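最后更新：2022年4月6日

为烟灰色的塑料说几句话

Myrto Vlachopoulos

我学中文的第三年，老师让我们每个人带一件家里的东西到课堂上介绍。别的同学带了茶杯、围巾和照片，我带了一个电唱机的防尘罩。唱机太重，我只带了罩子。它是塑料的，灰色，半透明，正面的下边有一道弯弯的弧线。我站在黑板前面，想说出它的颜色，可是说不出来。我说“灰色”，老师说不够准确。我说“透明的灰色”，她说听起来有点奇怪。最后她在黑板上写了三个字：烟灰色。她又说，如果颜色偏黄、偏暖，很多人会叫“茶色”。

从那天起，我就很喜欢这个词。在我的母语里，我们说这种塑料是“熏过的”，好像有人把它放在炉子上面，忘了拿下来。中文的“烟灰”更安静一些，火已经灭了，剩下的是灰。两种语言都想到了烟，我觉得这很有意思，因为塑料本身跟烟没有什么关系，它出厂的时候就是这个颜色。

今天我想为这种塑料说几句好话。我知道这不是一个流行的立场。现在写家居的文章，只要写到塑料，作者就像写到一个亲戚的坏习惯一样，先道歉，再解释，然后建议你换成玻璃、竹子或者藤编的。我读这样的文章读了很多年，也照着做过。我把厨房里的塑料盒换成了玻璃罐，把浴室里的塑料杯换成了陶瓷杯。陶瓷杯打碎了两个，玻璃罐很重，我从高的架子上拿米的时候总有一点害怕。但是这些都是小事。我真正后悔的，是我把那个防尘罩扔了。

事情是这样的。我从Roddale搬到Brurnau的时候，搬家公司按箱子收费。唱机要带走，这没有问题，可是罩子又大又空，里面不能压东西，外面也不能压东西，一个罩子就要占一个大箱子。那时候我刚刚读完一本讲“少即是多”的书，书上说，如果一件东西只是为了保护另一件东西，那么它多半是多余的。罩子上还有很多细的划痕，右边的铰链也松了，开到一半的时候会慢慢地落下来。我看了看它，觉得书上说得有道理，就把它放在了楼下的回收点。

到了Brurnau以后，唱机放在窗户旁边。两个星期以后，唱盘上已经有一层灰，用手指可以写字。我开始每天擦。每天擦唱机的人，很快就不听唱片了，因为听一张唱片以前要先做十分钟的清洁工作。我用一块布盖过它，布上的毛掉在唱针旁边。我用一个纸箱盖过它，看起来好像家里还没有搬完。我的朋友来做客，问我纸箱里是什么，我说是唱机，她说她还以为是猫。

后来我去找新的罩子。牌子是Markano，一个小厂，现在不再做唱机了，但是还有人卖旧的配件。我找到的第一个罩子要445，不包括运费，卖的人说“有正常使用痕迹”，照片上有一条裂缝，从左边一直到中间。第二个要481，没有裂缝，可是没有铰链。我那台唱机当年买来的时候，连罩子带唱针，一共只要90。我不是想抱怨价格，旧东西的价格有它自己的道理。我只是想说，我把一件东西当成多余的包装扔掉，然后发现市场并不同意我的看法。

这件事让我开始认真地想，我们为什么看不起这种材料。

第一个原因，我想是年代。烟灰色的塑料属于一个我们的父母年轻、而我们还很小的时代。那时候客厅里有很多这样的东西：唱机的罩子、录音机的小门、装磁带的盒子、台灯的灯罩、冰箱里面放鸡蛋的那个小盖子。我祖母家的饭桌上有一个放餐巾纸的架子，也是烟灰色的，夏天的下午，阳光从它中间穿过去，在白色的桌布上留下一块淡淡的灰影。后来大家的口味变了，一部分东西变成全白的，一部分变成全透明的。中间的颜色就没有人要了。一个时代刚刚过去的时候，它的材料看起来最旧，比真正古老的东西还要旧。再过一些年，人们又会觉得它有味道。我觉得烟灰色的塑料现在正好站在这两个时间的中间。

第二个原因是手感。很多人说塑料“没有温度”。这句话我听过很多次，可是我不太明白。玻璃在冬天的早上摸起来比塑料凉得多，金属更凉。人们说“没有温度”的时候，说的大概是感情上的温度。木头上有树的样子，陶器上有手的样子，而塑料板上除了划痕什么也没有。可是划痕是谁留下的呢？我扔掉的那个罩子上，有一组很短的平行的线，是我弟弟小时候用玩具汽车在上面开来开去留下的。如果这组线在一张木桌上，我母亲会给每一位客人讲这个故事。因为它在塑料上，我们就说它“旧了”“花了”，该换了。

第三个原因比较严肃，是环境。我不想躲开这个问题。塑料的问题是真的，我也不愿意写一篇文章让人多买塑料。但是我请读者想一想，我们说的是哪一种塑料。喝一次就扔的杯子是一回事，一块两三毫米厚、在一个家庭里用了三十年的板子是另一回事。把用了三十年的罩子扔掉，买一个新的竹盖子，然后觉得自己做了一件对地球好的事，我做过这种算术，现在我觉得它算错了。已经在家里的东西，最好的去处往往就是留在家里。

说到这里，我应该讲讲它的好处，不然只是在替它辩护。

烟灰色最大的好处是它让你看见一半。这听起来像开玩笑，我是认真的。全透明的罩子和盒子，要求里面的东西时时刻刻都整齐。我在厨房里用过一段时间全透明的抽屉盒，商店的照片上，里面放的是颜色相近的香料和叠得很好的布。我的抽屉里是橡皮筋、半包酵母、不知道哪把锁的钥匙、外卖送的酱油。透过全透明的塑料看它们，比直接看它们还要乱，好像它们被展览了。而完全不透明的盒子有另一个问题，我会忘记里面有什么，然后再买一份。我家里有过三卷一样的胶带，都在白色的盒子里，都只用了一点点。

烟灰色在这两者之间。我可以看出来里面有一个圆的东西、一个长的东西，知道剪刀在不在，但是我不必看清楚每一根橡皮筋。白色的东西在它后面变成浅灰，亮的东西变得柔和。对一个不太整齐的人来说，这是一种很体贴的材料。我常常想，如果收纳的文章肯承认大多数人是不太整齐的，它们推荐的东西会很不一样。

它的第二个好处是耐脏。全透明的塑料上，一个手指印就很清楚，白色的塑料会发黄，黄得不均匀，靠窗户的一边先黄。烟灰色不是不脏，是脏得慢，脏得不明显。有人会说这是自己骗自己。我同意有一点。但是一个家里如果每一件东西都要马上告诉你它脏了，住在里面的人会很累。

第三个好处跟光有关。我的桌子对着窗户，下午的光很强，白色的东西在这种光里亮得几乎看不清楚边。如果隔着一块灰色的板子看过去，光就弱了一层，眼睛可以休息。同时板子的表面又会反光，把房间里深颜色的东西映在上面，所以它很少是空的。你看它后面的东西，也看到它前面的东西，两样叠在一起。小时候我喜欢把脸靠近唱机的罩子，看唱片在里面转，看我自己的脸在外面不动。 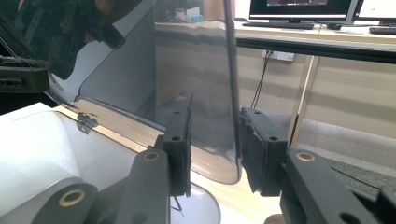
烟灰色的透明塑料板，边缘略厚，下角是圆的。

请允许我专门说一说圆角，因为我觉得喜欢或者不喜欢这种东西，很多时候由角决定。便宜的塑料盒，角是尖的，两块板子用胶粘在一起，胶干了以后发白，碰一下就裂开。好一点的罩子是弯出来的，板子走到边上，慢慢地转过去，光在转弯的地方变成一条细细的亮线。边缘如果稍微厚一点，拿在手里就有一个可以相信的地方。Markano的罩子就是这样，我打开它的时候，手指总是放在同一个地方，后来那个地方比别处更光滑。我那时候没有注意到，现在用纸箱盖唱机，手指没有地方放，我才想起来。

中文里有一个词叫“包浆”，我的中国朋友用它说木头的珠子、紫砂的茶壶、老的竹椅。我问过她，塑料可以有包浆吗？她想了很久，说从来没有人这样说，但是如果你一定要说，她可以听懂。我把这当作半个同意。

铰链也值得说几句。这种罩子的寿命，常常不由板子决定，由后面两个小小的铰链决定。铰链松了，罩子站不住，你打开它，要用一只手扶着，另一只手放唱针。时间长了，你就不再把罩子打开了，你把整个罩子拿下来，放在沙发上，有人坐上去，于是裂了。我听过的关于罩子的悲剧，大部分是这样发生的。可是铰链是可以修的，只是要有人愿意修一个很小的东西。

在Brurnau有一家修理店，店主姓Lu，店名也就叫Lu，门上没有别的字。店里修收音机、台灯、缝纫机，有时候也修箱子和首饰盒。我为了唱机的事去过几次。Lu先生不太爱聊天，他更喜欢把东西拿过去，翻过来，看下面。我跟他说我想找一个旧罩子，他问我原来那个哪里坏了。我说铰链松了。他问，板子呢？我说板子是好的，有划痕。他没有说什么，打开一个抽屉，里面分成很多小格，有各种铰链，灰色的金属的，黄铜的，还有塑料的，大的有手掌那么长，小的跟指甲差不多。他挑了一个，放在柜台上，说差不多就是这种。

那个铰链的价钱，还不够喝两杯咖啡。我站在那里，觉得有一点难过。他大概看出来了，就把铰链收了回去，给我看他正在修的一个木盒。盒子的盖子上原来有一块玻璃，碎了，客人想换一块新的玻璃，他建议用塑料板，客人不愿意，说塑料看起来不高级。他说，这个客人家里有两个小孩子。说完他就继续工作了。

我在回家的路上想“高级”这个词。我们说一件东西高级，常常是说它怕什么。丝绸怕水，大理石怕柠檬，白色的沙发怕所有的人。一件东西怕得越多，我们对它越小心，越小心就越觉得它高级。塑料怕得比较少，所以我们对它不小心，把它跟砖头放在一起搬，用洗锅的粗面擦它，然后指着上面的划痕说，你看，塑料就是这样的。如果我们用同样的办法对待一张漆过的桌子，桌子也会是这样的。

所以我想请各位对它稍微好一点。我不是专家，下面写的是我自己慢慢学会的，有些是Lu先生告诉我的，有些是我弄坏了东西以后知道的。

灰先不要擦。灰里面有很细的沙子，干的布一擦，沙子就在板子上画线。应该先用水冲，或者用很软的刷子扫，然后再用湿布。布要旧的，洗过很多次的棉布最好，旧的T恤很合适，但是要避开印了图案的那一面。擦玻璃的喷雾我不再用了，我有一个盒子用了喷雾以后，表面出现了像蜘蛛网一样的小裂纹，我不能证明是喷雾的错，可是旁边那个没有用喷雾的盒子没有裂纹。水里放一滴洗碗的东西就够了。擦完以后不要放在太阳下面晒干。

细的划痕可以抛光，店里有卖膏的，牙膏也有人用。我试过牙膏，结果是划痕少了一点，旁边多了一块雾。我现在的看法是，细的划痕可以不管。你坐在正常的距离，正常地看，是看不见的。只有你蹲下来，从侧面，对着光，才看得见，而一个人如果每天蹲下来从侧面检查自己的家具，他需要的也许不是抛光膏。

不要叠着放。塑料板跟塑料板放在一起，中间要有一层布，没有布，薄的纸也可以。报纸不太好，油墨会留在上面，我有一块板子上到今天还有半个天气预报。

我把这篇文章的一个短的版本给几个朋友看过，他们的意见我愿意写在这里，因为有的意见我回答不了。

一个朋友说，你喜欢的不是塑料，你喜欢的是小时候。这个意见我想了几天。我的回答是，可能是这样，但是喜欢木头的人也喜欢小时候，喜欢搪瓷杯的人也喜欢小时候，为什么只有我要为此说明呢？我们对材料的感情，都是从某一个房间里开始的。有的人的房间里有壁炉，有的人的房间里有一台带灰色罩子的唱机。后来写书的人多数来自有壁炉的房间，所以书里都是壁炉。这最后一句我没有证据，朋友也指出来了。

另一个朋友做室内设计，她的意见更具体。她说烟灰色在小房间里会让角落变暗，如果罩子、灯罩、桌面都用这个颜色，房间看起来像办公室的会议室，而且是经济不太好的那种办公室。我完全同意。我从来没有主张整个房间都用它。它适合做一件东西的一部分：一个盖子，一扇小门，一块挡板。旁边最好有浅颜色的木头或者白色的东西，这样灰色就有了比较，看起来是干净的灰。我家里现在有一个放信的小柜子，柜身是浅木色的，门是烟灰色的，这是我从旧货市场搬回来的，搬的时候下雨，我用外套包着门，自己淋湿了。设计师朋友来看过，说这个可以。她很少说“可以”。

还有一个朋友问我，如果有1,000块钱，必须买一件放在客厅里的东西，你真的会买塑料的吗？我说，要看是什么。他说，你在躲。我想，他说得对，我在躲。如果是一张桌子，我大概还是会买木头的。一个人可以为一种材料说话，但是不必每一次都选它。我希望的只是，选的时候不要一看到“塑料”两个字就翻到下一页，好像这两个字已经把所有的事情都说完了。塑料有很多种，就像“肉”有很多种，我们不会因为吃过一次坏的香肠就不跟羊排说话。

我的中文老师看了这个比喻，说语法没有问题，可是中国人一般不跟羊排说话。我请她让我留着。

写到这里，我还想说一说“盖”这件事，因为烟灰色的塑料做得最多的工作，就是盖在别的东西上面。我读的那本书说，只为了保护另一件东西而存在的东西是多余的。现在我觉得这个想法很冷。一个家里有多少东西是这样的？锅盖，笔帽，书皮，枕套，雨伞的套子，鸡蛋的盒子，还有冬天盖在花盆上的那块旧毛巾。按照书上的标准，它们都可以走。我试过没有笔帽的生活，我的包里面有一条蓝色的线，洗不掉。

盖子还有一个作用，书上没有写。它给一件事一个开始和一个结束。打开罩子，放唱片；拿走唱片，放下罩子。我祖父听完音乐，总是很慢地放下罩子，慢到最后一点点，没有声音。他不允许我们帮忙，因为我们会放得太快，“啪”的一声。现在我听音乐用手机，音乐没有结束，它会自己找到下一首，再下一首，我常常不知道是什么时候不想听的。我不愿意说从前的办法更好，手机里有很多我祖父一辈子也听不到的歌。可是放下罩子的那个动作，我想念。

所以它是透明的也很重要。如果盖子是铁的、木头的，放下来以后，里面的东西就离开了。隔着一层烟灰色，唱盘还在那里，唱针还在那里，只是暗了一点，像晚上关了大灯、留着走廊的灯。孩子们睡觉的时候喜欢这种光，大人也喜欢，只是大人不说。

上个星期我又去了Lu的店里，我没有要修的东西，带了一盒点心。他正在给一个透明的圆罩子找底座，试了几个都不合适。他问我罩子买到了没有。我说还没有，445的那个已经被人买走了，就是有裂缝的那个，481的那个还在，没有铰链。他说，没有铰链不要紧。然后他打开那个抽屉，找了一会儿，那个灰色的小铰链还在原来的格子里。

我还没有决定。481对我来说不是小钱，而且我有一个习惯，生气的时候不买东西，我对从前的自己还有一点生气。不过我量了尺寸，写在一张纸上，贴在纸箱的旁边。纸箱还盖在唱机上。朋友的猫上个月来我家住了几天，睡在纸箱上面，把它压弯了，所以现在连她的那句话也算是对的了。

如果有读者家里有Markano的罩子，不用了，放在地下室或者阳台上，请先不要扔。用水冲一冲，放在光下面看一看。裂了的也可以写信给我，我想知道Lu先生能不能修。

本网站使用Cookie来改善您的阅读体验。继续浏览即表示您同意我们使用Cookie。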